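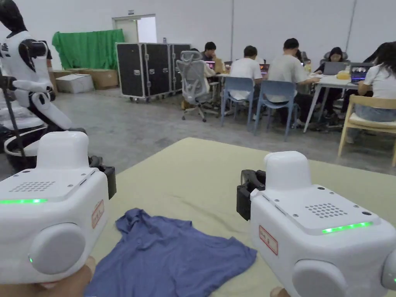 4. What the paras told us

Search this site Go

Print | E-mail

Friday, May 8, 2020
By Olga Aravena

I'll start with the part I enjoyed most, which was sitting down with the paraprofessionals. We had survey forms back from 379 families by then, and I'd been staring at checkboxes for so long that I had almost forgotten there were grown-ups on the other side of them, tying shoes and cutting grapes in half!

The question in this section is a small one. When a child with an aide moves up a grade, what does the new aide get told? Our two districts, Grinberg and Ferreira, handle it very differently. Grinberg uses a handoff form called the Trukby sheet (it's 2 pages, front and back, and the paras fill it in themselves in May). Ferreira leaves it to the classroom teacher, who may write a long letter or may just catch the new aide in the hallway.

I expected the Grinberg paras to feel better prepared, and mostly they did. Of the 60 aides I talked with across both districts, the ones who got a sheet could usually name a child's calming routine on the first day. The ones who got a hallway chat remembered the warnings (he bolts, she bites when she's tired) and had to work out the good stuff on their own. One aide in Ferreira spent most of September finding out that a little boy would do nearly anything if you sang the directions to him. His old aide had known that for a year!

Still, I don't want to oversell the sheet. Several Grinberg paras said the boxes were too tiny, and that "likes" and "dislikes" got filled in with the same few words for every kid. A couple of them had started stapling their own notes to the back, and when I got to read those notes they were wonderful, full of songs and snack rules and which cousin was the favorite.

Figure 4. Tabletop with a crumpled blue T-shirt between two hand-held grippers.

Families came at it from another side. Parents in both places told us they repeat themselves every fall, and many keep a binder at home. When I asked whether anyone at school had asked to see the binder, the usual answer was a laugh. I think that's the cheapest fix in this whole paper, and I come back to it in Section 6.

I should say what I couldn't check. Vustum, the scheduling system both districts share, holds roughly 1,000 aide assignments, but it doesn't record why a pairing ended. So when a child got a new para, I can't tell you if the old one quit, moved buildings or was simply needed more somewhere else. I asked the aides about their own moves, and their answers are in the next section, along with the questions I used.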